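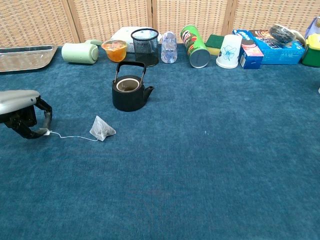

Search this site Search Enter keywords Go

Rillholm Community Hall: Kitchen and Tea Room Safety Checklist, with comments

Walked Tue 29 June by Savita Lodhi, with Satish Prajapati holding the keys and disagreeing. Comments are mine (S.L.) unless marked S.P. The form is the standard one the hall has used for years. I have marked each line OK, FIX, or NOT CONVINCED. The last of those isn't on the form. I added it in pen.

SECTION A. GETTING IN AND OUT

A1. Main exit door opens fully and without a key. OK.
Opened it six times. Sticks slightly on the mat.

A2. Back exit clear of stored items. FIX.
Folding chairs stacked on the hinge side. The last checklist says "clear" in the same handwriting that says everything else is clear, so I don't give that much weight. Chairs to go back under the stage.
S.P.: They were moved for the rummage sale and will be moved back.
When?

A3. Exit signs lit. OK.

A4. Maximum occupancy sign posted and readable. NOT CONVINCED.
Sign says 115 for the main room. There is a second, older sign inside the closet door that says 99. I asked which is right and was told the bigger one, on the grounds that it is newer. Neither is dated. Until somebody shows me the letter from the fire marshal's office, work to 99.

SECTION B. FIRE

B1. Extinguisher in kitchen, mounted, gauge in the green. OK.
Pin and seal in place. Tag is current.

B2. Extinguisher in tea room. FIX.
Bracket is there. Extinguisher is on the floor beside it, holding the door open. Gauge is fine. It needs to be on the bracket, and the door needs a real doorstop or to be left shut.

B3. Smoke alarms tested. OK with a comment.
Both sounded. The one in the hallway took two presses. Satish says that's normal for that model. The booklet doesn't mention it, and I read the booklet. New battery before August and test again.

B4. Fire blanket within reach of the stove. FIX.
It is above the stove. If the stove is on fire you would be reaching over it. Move to the wall by the light switch.

B5. No open flame in tea room. OK.
No candles found. One box of matches in the drawer with the napkins, removed to the kitchen.

SECTION C. HOT WATER AND HOT DRINKS

C1. Urn stable, on a hard level surface, away from the counter edge. FIX.
The big Zevix urn rocks if you lean on the tap. One foot is missing and a folded coaster has been doing the job. Order the foot. If the foot can't be had, retire the urn. I don't accept "it's been like that forever" as a test result.

C2. Urn cord not trailing. OK.
Short cord, goes straight to the outlet behind.

C3. Pots and kettles carried by one person at a time, path clear. NOT CONVINCED.
You can't inspect this on a weekday afternoon with no one in the building. The path from kitchen to tea room is clear today. On a Sunday there are children in it. The form wants a yes or no and I haven't given one.

C4. Cast-iron pots: handles tight, lids fit, no rust inside. OK / FIX.
Handles all tight. Lids fit. One pot has an orange bloom under the spout on the inside, so it's out of use until somebody scrubs it and looks again. Potholders to be kept with the pots. Iron handles can get hot and I have seen people find that out with a full pot in one hand.
S.P.: There are potholders in the drawer.
There is one potholder in the drawer.

C5. Tap water at hand sink not scalding. FIX.
Too hot to hold a hand under after a short run. Water heater dial had been turned up past the tape mark. Turned back. I'd like whoever moves it to stop.

SECTION D. ELECTRICAL

D1. Outlets near sink are GFCI and trip on test. OK.
Both tripped, both reset.

D2. No extension cords in permanent use. FIX.
Brown cord behind the refrigerator feeding the radio. The label on it says "temporary," and the label has faded. Take it out. The radio takes batteries.

D3. Cords and plugs undamaged. OK.
Checked toaster, urn, hot plate, vacuum. The vacuum plug has tape on it but the tape is over a scuff and the insulation underneath is sound. I peeled it back to make sure.

D4. Breaker panel labeled and reachable. NOT CONVINCED.
Reachable, yes. Labeled, sort of. The breaker marked "kitchen" turns off the porch light. The whole panel needs to be gone through with one person at the panel and one shouting.

SECTION E. FLOORS, TABLES, FURNITURE

E1. Floors dry, even, no loose edges. FIX.
Metal strip between hall and kitchen is lifting at one end. Screw it down. The tape currently on it is a second thing to trip on.

E2. Folding tables lock properly. OK with a comment.
All locked. The long one needs a firm push and then another one. Write that on the underside where people will see it when they set it up.

E3. Screens and dividers stable. OK.
Gave each one a shove at shoulder height. They should stand in a zigzag and never in a straight line, and they shouldn't stand in front of an exit.

E4. Step stool sound. FIX.
Rated for 250 pounds according to the sticker, but the rubber is gone from one tread. Don't use it until it's been replaced. Agarwal Hardware has them.

SECTION F. FIRST AID AND PAPERWORK

F1. First aid kit complete and in date. FIX.
Roughly 50 bandages, mostly the tiny kind, and no burn dressings at all. In a kitchen. The burn gel packet is empty and was put back in the box.

F2. Emergency numbers posted by phone. OK.
The number for Cornovlow Plumbing is still up. I called it and a person answered.

F3. Allergy sheet for refreshments filled in. NOT CONVINCED.
Filled in, but with the same words every week going back to the top of the pad. Either the refreshments never change or no one looks at the package.

F4. Previous inspection's items closed out. FIX.
The urn foot, the metal strip and the back exit were all on the last one, initialed as done. I don't know what the initials were supposed to mean. This time the person who does the job writes down what they did.

Recheck: all FIX items in August, same route, same order. Bring a screwdriver and a flashlight. Satish to find the occupancy letter, if there is one.

Signed: S. Lodhi
Signed: S. Prajapati (agree except A2 and C4)

Copyright Rillholm Community Hall | Contact us | Back to top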